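Plarkby Grant Tracker, reviewed by Finlay Rennie
22 April 2021

Our small charity funds girls' schooling in two countries, and until November we tracked every grant in a spreadsheet that only Lensa Nigatu could open without breaking. Plarkby promised to replace it. The yearly fee is 400 pounds, which in our world is a term's worth of exercise books, so I went in with my arms folded. 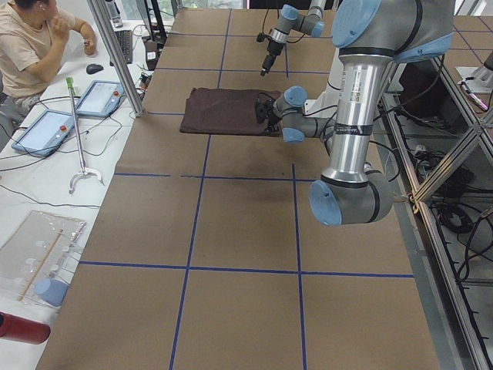
A folded brown cloth on the work table.

Setting up took five evenings. The import tool swallowed 2841 payment records and gave back almost all of them, though it filed our partner Worku under "Countries". Reports to donors are the best part: pick a project, pick a year, and out comes a page a trustee might read to the end. The gender breakdown is less clever. It insists on a figure for every activity, including the purchase of a photocopier.

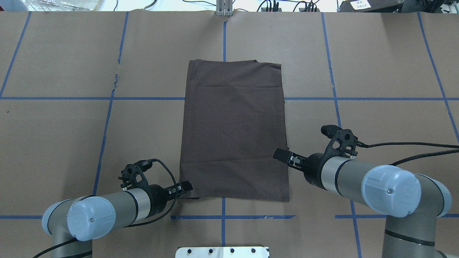 Support comes by email from Baltudis, the firm behind it, and is polite, prompt and fond of telling you to log out and in again. I asked how to split one grant between two budget lines and got a very long answer with a very short "no" inside it. You end up making your own divisions, much like the blue tape marking out the brown paper on that table, and hoping the auditor sees the same squares you do. Turkeck, which we tried before, did manage split grants, but it crashed whenever Lensa typed an apostrophe.

We've renewed for a year. The spreadsheet is still on her laptop.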